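Grendville Mending Room
Frequently Asked Questions
Last updated Jun 4, 2019

These are the questions we get most at the counter and by phone about washing, repairing and altering everyday clothes. If yours isn't answered, bring the garment in and ask. A quote costs nothing.

BRINGING THINGS IN

Do I need an appointment?

No, not for repairs. Walk in any time we're open and we'll look at the garment with you. Fittings for coats, suits and anything lined are by appointment, and those book up fast in February.

Do clothes have to be clean?

Yes. We can't put soiled clothes on the machines. Please wash or dry clean the item first and bring it fully dry. If you think washing will make a tear worse, baste across it with a few long stitches, or put the garment in a mesh bag and wash it cold on the gentle setting.

How long does a repair take?

Buttons, hems and split seams usually take three working days. Zippers take a week. Darning and patching take up to two weeks, depending on what is ahead of you. We'll write a pickup date on your ticket when you drop off.

What does it cost?

Buttons are $2 each if you supply the button. A plain pants hem is $14. Replacing a jacket zipper starts at $44, including the zipper. Darning is priced by the size of the hole, and we'll give you a figure before you leave the garment.
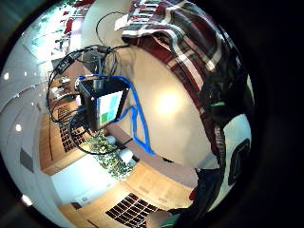 Rush work adds half again to the price. We take a limited number of rush jobs each day and can't always say yes, so call first if you're driving over from Hurnholm or Rulthorpe.

What if I lose my ticket?

Bring a photo ID. We file by last name as well as ticket number. We hold finished work for 60 days and call twice during that time. After that it goes to the clothing bank.

WASHING AND SHRINKAGE

My flannel shirt shrank. Can you let it out?

Usually not by much. Most shirts have a narrow seam allowance, often a quarter inch, and there isn't enough cloth in it to gain a size. Sleeves are the usual complaint. If the cuff was set with a deep seam we can drop it a little, but that's rare on store-bought shirts.

Before you give up on it, soak the shirt in lukewarm water with a spoonful of hair conditioner for half an hour. Press out the water in a towel, lay the shirt flat and pull gently along the length of the sleeves and body. Let it dry flat. Cotton will sometimes give back half an inch this way. It may creep back up the next time it's washed.

How should I wash flannel in the first place?

Cold water, inside out, buttons undone, with other soft things. Keep it away from towels, which shed on it. Skip the fabric softener. Tumble on low and take it out while it's slightly damp, or hang it from the start.

Why does my new shirt have little balls of fuzz all over it?

Pilling comes from short loose fibers working up to the surface and knotting together where the cloth rubs. You'll see it first under the arms and where a bag strap sits. A battery fabric shaver takes it off. Hold the cloth flat and tight and don't press. Don't use a razor blade unless you have done it before — we patch a fair number of holes made that way.

Will the red run?

It can, in the first two or three washes. Test it by pressing a damp white cloth against an inside seam for a minute. If color comes off, wash the garment alone in cold water until it stops. Vinegar and salt don't set modern dyes, although plenty of people will tell you they do.

PLAIDS AND CHECKS

Why does altering a plaid cost more?

On a plain fabric, a seam can move a little either way and no one can tell. On a plaid, each stripe has to meet its partner on the other side. We pin at every bar and baste by hand before the machine goes near it. Expect to pay a third more for side seams and sleeves. Plain hems on a plaid are the same price as any other hem.

What is the difference between plaid, tartan and flannel?

Plaid is a pattern of crossing bands and stripes. Tartan is the same kind of pattern, but usually means a named one tied to a clan, place or regiment. Flannel is a type of cloth, soft and usually brushed on one or both sides, and it can be any color or pattern. A plaid shirt might be flannel or it might not.

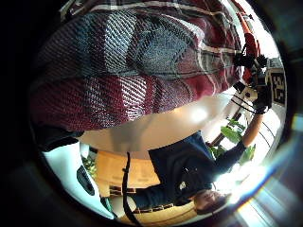

Plaid cloth in maroon, gray and slate blue with thin white stripes.

Can you patch a plaid so the patch doesn't show?

Sometimes. The best patch comes from the garment itself, cut from inside a hem, a pocket or the back of a facing. We line up the stripes and stitch from the wrong side. From a few feet away it can be hard to find. With cloth from somewhere else, the match is never exact, and most people are happier with a patch that's meant to be seen.

Can you straighten a shirt whose stripes don't line up?

If it was cut that way at the factory, no. The pieces would have to be recut and there isn't cloth to do it. If the shirt has twisted in the wash, try a steam iron while it's damp, pulling the side seams back into line.

What do you mean by "on the bias"?

Cut diagonally across the weave. Cloth stretches most in that direction. Yokes, cuffs and pocket flaps on plaid shirts are often cut on the bias so the maker doesn't have to match stripes there. Bias pieces need to be supported while we sew them, and a bias tear needs backing.

MENDING AT HOME

What should I keep in a basic kit?

Hand needles in mixed sizes, black, white and gray thread, small sharp scissors, pins, a seam ripper, and a few shirt buttons. Gray thread blends into more colors than you'd expect. Spend your money on the scissors and don't let anyone cut paper with them.

Which needle do I use for a shirt?

By hand, a size 7 or 8 sharp. On a machine, an 80/12 universal suits most shirt-weight cotton. Use a 90/14 for heavier flannel. Change it if you hear a popping sound as it goes through.

How do I sew a button on so it stays?

Use doubled thread. Lay a toothpick across the top of the button and sew over it, four passes through each pair of holes. Pull out the toothpick, lift the button, and wind the thread around underneath five or six times to make a stem. Finish on the back with two small knots.

Do you teach classes?

Yes. The beginner class is three evenings of two hours and covers buttons, hems, seams and one patch. It costs $132 with materials. There's also a darning evening twice a year, taught by Myrto Petridis, which is for people who can already thread a needle and make a running stitch. Sign up at the counter.

My machine skips stitches. Do you repair machines?

We don't. Rethread it from the start with the presser foot up, put in a new needle, and clean the lint from under the plate. That fixes most of them. If not, Shahzad Zaidi at Ghumman Sewing Machines does repairs and will tell you if a machine isn't worth the money.
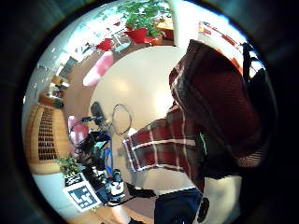 Naheed Naqvi
Workroom Manager, Grendville Mending Room

WHAT WE DON'T TAKE

Is there anything you turn away?

Leather and fur, wetsuits, beaded gowns, and anything with a moth problem that hasn't been treated. For moths, seal the garment in a plastic bag and freeze it for a week, let it come back to room temperature, then shake it out and wash or clean it. We'll gladly look at the holes after that.

Do you make clothes from scratch?

No. Desmond Achterberg in Rulthorpe does shirts and trousers to measure. Ask him about his waiting list.

Can I donate fabric?

Yes, if it's clean, woven, and at least a yard long. We can always use cotton shirting and wool. We can't use upholstery cloth or stretch knits. Please hand it over at the counter during open hours and don't leave bags at the door.

Where do I park?

There are spaces behind the building, entered from the side street. The number 41 bus stops across the road.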